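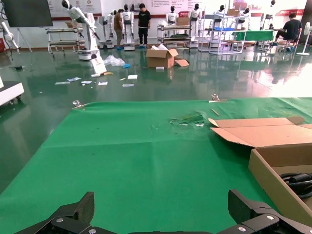

Wrist camera policy picks cables fine in evaluation, fails when the box moves. Is the result still valid?

Posted by Facundo Carrasco

I am trying to reproduce the cable-in-box result from the Sindilwood report. The task is to reach into an open cardboard box on a green tablecloth and grasp a coiled black cable. The policy sees only the wrist camera and the gripper opening. I trained on 918 demonstrations and evaluated with 20 trials per condition.

With the box where it was during collection, the policy succeeds in 14 of 20. With the box shifted by one box width it succeeds in 3 of 20. The report gives a single success rate and says the box position was "varied." My loss curves look normal and calibration was checked twice. Is this a training problem or did I evaluate something different from what they did?

Annelies Stevens

Probably something different. "Varied" in that report means the box was nudged between trials by hand, and no range is given. I would not compare your shifted condition to their number at all.

Before retraining, separate approach failures from grasp failures. Score each trial in two stages: did the fingers enter the box, and did they close on the cable. If most of the shifted failures never enter the box, the policy has learned the path to a place on the table and is paying little attention to the image.

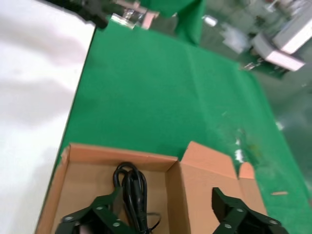 The grasp stage has its own trouble. Black loops between dark fingers give very little contrast, and a divider or a raised flap can hide the strand you want until the wrist is already low. Log the camera image at the moment the close command is sent. We did this on the Zevance setup in November and found nearly all of the bad closes came from one approach angle. Adding demonstrations from that angle helped more than adding them at random.

Also report the interval. At 20 trials, 14 successes gives a 95 percent range from the high forties to the mid eighties. Your gap between conditions survives that. A comparison with someone else's 60 or 80 percent does not.

Nicanor Henríquez

just use more data. also try random crop, worked for me on Mangubat

Octavio Godoy

Random crop can hurt with a wrist camera if the fingers get cropped out, because their position in the image is fixed and the policy may be using them as a reference. Keep the crop small. Otherwise I agree with Annelies, score the two stages first. Fix the box positions in advance, mark them on the cloth, and shuffle the trial order so the operator does not run all the easy ones together.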